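Olletti 圆角卡通桌使用手册
第四节 桌面的日常收拾与擦洗
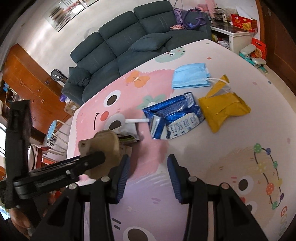 4.1 开始之前

亲爱的家长，读到这一节的时候，桌子想必已经在客厅里站稳了，桌腿的螺丝也按第三节拧好了，孩子说不定已经跟桌面上那个粉色的大家伙打过招呼、给它取好名字了。我们收到过不少来信，问得最多的还是那一句：这桌子白白的，平时到底该怎么收拾？所以这一节我们写得细一些，您第一次照着做可能会觉得啰唆，做上几回以后大概就用不着翻手册了。

客厅里的桌子总是最先被放满的。拆开的包装、折起来的口罩、随手放下的小袋子，出门回来往上一搁，晚饭前又添几样，粉色大家伙的眼睛就被盖住了一只。这很正常，谁家都是这样过日子的。

请先准备好下面这些东西：

软布2块，一块擦湿的，一块擦干的，颜色最好不一样，免得拿混；
一小盆温水，水温不要超过40度；
中性洗洁精，几滴就够；
一个敞口的收纳盒或浅筐，Presetti 浅筐放在桌边正合适，家里有别的也一样用；
一个垃圾袋。

注意：干布请用洗过几次的旧棉布，新毛巾容易掉毛，毛絮落在白色桌面上特别显眼，您会擦得很恼火。

4.2 把桌上的东西分开

1. 把垃圾袋口撑开，放在椅子上或者脚边，浅筐放在另一侧。习惯用左手的家长，请把这两样对调一下。

2. 先收空包装。皱巴巴的塑料包装看起来像是空的，里面有时还剩着东西，请用手捏一捏，从开口往里看一眼再扔。捏的时候开口朝上，碎屑就不会撒得满桌都是。

3. 包装上撕下来的窄条、边角和小片，请单独捡一遍。它们很轻，一擦就跟着湿布跑，最后粘在桌沿底下，过好几天才会被发现。锯齿边的包装袋撕开以后，尤其容易留下这样的小条。

4. 包装背面印着小字的，如果里面的东西还要继续用，请先别急着扔。用法、日期、注意事项往往都在那一面，您可以把它剪下来，或者拍一张照片存着。Waltraud Pfeiffer 编写这本手册的初稿时，特意嘱咐我们把这一条留下来，她说自己家里的抽屉里就有一沓这样的纸片。

5. 口罩请单独处理。用过的，折好，让耳绳绕一圈收住，放进垃圾袋；没有用过的，放回干净的袋子里，不要跟零食包装混在同一个筐里。要是您记不清它是用过还是没用过，就当作用过的吧。

6. 剩下那些还要用的小物件，一律先放进浅筐，不必当场想好它们各自该回哪里去。收拾桌子的时候最容易半路走开，拿着一样东西进了卧室，看见床没铺，就铺起床来了，桌子还乱着呢。等桌面擦完了，再端着筐走一圈，一样一样送回去。

小心：细棍、签子一类的尖头东西，请用手捏着中段拿起来，不要用手掌去扫。确认没用了再扔，扔之前用废纸包一下，垃圾袋才不会被戳破。

小心：孩子还小、什么都爱往嘴里放的家庭，请由大人来完成第2步到第5步。小包装片和干燥剂之类的东西，请放到孩子够不着的地方。

4.3 擦洗桌面

桌面清空以后，您会看到整幅图案：粉色的角色占了好大一片，圆圆的珊瑚红鼻子在两只眼睛中间，旁边有橙色的蝴蝶，还有浅绿色的花。请顺便看一看哪里有印子，心里有个数，擦起来就快了。

1. 先干后湿。用干布从桌子中间向外，把碎屑轻轻赶到桌边，另一只手在桌沿下面接着，接好倒进垃圾袋。请不要一上来就用湿布，饼干渣遇水会变成糊糊，反而难弄。

2. 湿布在温水里浸透，拧到不滴水。滴几滴洗洁精在布上，揉一揉，不要直接往桌面上挤。

3. 从离您最远的一边开始，顺着一个方向擦过来，一道压着一道。袖子长的话请挽一挽，擦过的地方就不会又被袖口蹭上印子。

4. 遇到图案，请用平时的力气，甚至再轻一点。图案的边缘和细线，例如那条弯弯的黑色嘴巴，不要用指甲去抠，也不要来回使劲搓同一个地方。

5. 碰到干掉的果汁或糖浆，把湿布叠成小方块，敷在上面，等2分钟，再轻轻一推，一般就下来了。下不来的话，请再敷一次，不要急着换硬的东西去刮。

6. 圆角的地方绕着弯擦。孩子喜欢用手扶着桌角，桌角往往比桌面中间更黏，擦完正面，请把布翻过来，沿着桌沿底下也走一圈。

7. 把布洗干净，用清水再过一遍，把洗洁精的滑腻感擦掉。

8. 最后用干布擦干。您可以侧着头、借着窗户的光看一看，有水痕的地方再补一下。

注意：盆里的水浑了就换。大一点的孩子很乐意帮忙倒水，请只装半盆，让他双手端着，慢慢走。

4.4 几种常见的痕迹

水彩笔印：先用4.3的办法擦一遍。还留着淡淡的颜色时，用湿布蘸一点洗洁精原液，在空白的白色部分轻轻打圈。印在图案上的，请先在靠近桌边、不起眼的小块图案上试一试，确认没有褪色再继续。

贴纸：从一个角慢慢揭，揭不动就用吹风机的低温档吹一吹，出风口离桌面至少20厘米，一边吹一边移动，不要停在一处。留下的胶用手指肚慢慢搓成小团，再用湿布带走。

橡皮泥：等它自己干一点再拿，软的时候会越抹越开。家里有 Hollmann 塑料刮片的，可以放平了用，刮片要斜着贴住桌面，别让角尖朝下。

油渍：用纸巾吸，先吸后擦。薯片袋子倒扣在桌上留下的那一圈油印，也是这样处理。

包装掉色：有些颜色很深的包装，外面沾了水，在白色桌面上放一夜，可能会印下一点颜色。请当天把它拿开，发现印子后用温湿布多敷几次。往后把水杯和包装分开放，会省事许多。

小心：请勿使用酒精、香蕉水、漂白水、钢丝球、去污粉或百洁布粗糙的那一面。消毒湿巾含酒精的也不要用来长时间覆盖图案。

小心：请勿把刚离火的锅、刚倒出来的热汤碗直接放在桌面上，哪怕只放一会儿，也请垫上隔热垫。

4.5 让桌面少乱一点的小办法

下面这些都是用桌子的家庭写信告诉我们的，您挑合适的用，一样都不用也没有关系。

在桌子旁边给拆包装这件事留一个固定的地方，放一把圆头剪刀和一个小垃圾桶。人总是坐在哪里就在哪里拆，垃圾桶跟着人走，要比让人去找垃圾桶容易得多。

进门处钉一个小挂钩，口罩、钥匙、手机绳都挂在那里，它们就不太会一路跟到客厅的桌子上来。Drastari 的粘贴式挂钩可以用，请看清楚墙面是不是适合粘贴。

跟孩子玩“把眼睛找出来”。吃饭前说一声，小朋友，粉色大家伙看不见啦，请把它的两只眼睛都露出来！孩子会自己把压在上面的东西挪开。挪到哪里去是另外一回事，您多半会在沙发缝里找到它们，不过桌子确实空了。找完眼睛还可以找蝴蝶，再找花，花比较淡，常常被压在别的东西底下，所以留到最后找，孩子会格外得意。

浅筐每天晚上倒空一次。筐满了以后，人们就会开始往筐的旁边放，这个我们自己办公室里也是一样。

4.6 擦完以后的检查

1. 用手掌轻轻抚过桌面，应当是干爽的，没有黏手的地方。

2. 沿着桌沿摸一圈，看看有没有毛刺、翘起或者裂口。有的话请先停止让孩子使用，并按第七节的方法与我们联系，随信附一张白天拍的照片。

3. 双手按住桌子的对角，轻轻晃一晃。如果晃得厉害，请回到第三节，把桌腿重新紧一遍。

4. 把打湿的布洗净、拧干、摊开晾着，不要团在桌上，潮湿的布捂久了会在桌面上留下一块发暗的印子。

5. 把筐里的东西送回原处，垃圾袋扎口。

注意：长时间不用时，请在桌面上盖一块干净的棉布，避开直晒的窗边。不要用保鲜膜或塑料布紧紧包住，也不要把桌子倒扣在粗糙的地面上。

本节文字修订于2022-04-23。旧版手册中关于贴纸的处理方法请以本节为准。桌腿与底部的清洁见第五节。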